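4.3 Ceiling survey, Prakari workroom

The Prakari workroom was surveyed in May as the second of the 2 rooms in this project. The first, Lekota, has a plain plaster ceiling and is covered in section 4.2. Reverberation was measured with the room in normal use and again with it cleared, using the same source position both times.

The clear height under the beams was not uniform. Readings near the door were lower than those at the far wall, and the drawings supplied by Filtis do not show this difference. The measured values were used in all later calculations — the drawing values are kept in Appendix B for comparison only.

The slatted panels were treated as a single surface with one absorption value. Jamila Mondal repeated the calculation with the gaps between slats entered separately. Her result differed from the first by less than the error of the meter, so the simpler model was kept. The long beams were entered as hard reflecting surfaces.

Two limits apply. Nothing was removed from the ceiling, so the material behind the slats is unknown. The Barnier meter was also due for calibration at the time of the survey, and its low-band readings should be read with care.

Figure 6. Prakari workroom during normal use, white slatted ceiling and beams overhead.

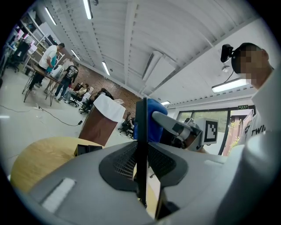
Why does the depth of the space behind a slatted ceiling matter for sound absorption?

A deeper space shifts the absorption toward lower frequencies, so two ceilings with the same slats can perform differently.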